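About Serkora

Pallavi Jaiswal started Serkora in her own front room with five children, two borrowed rugs and a very patient cat. We have our own building in Sillalcombe now - still a bit drafty, we'll admit - and paper folding, songs and snack time are as much a part of the morning as ever.
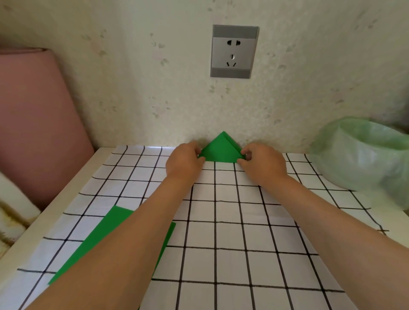 Our Teachers

Pallavi leads the older group, and Witold Malinowski looks after our three-year-olds and plays the accordion whenever he's asked (and sometimes when he isn't!). Come by any morning in April and say hello.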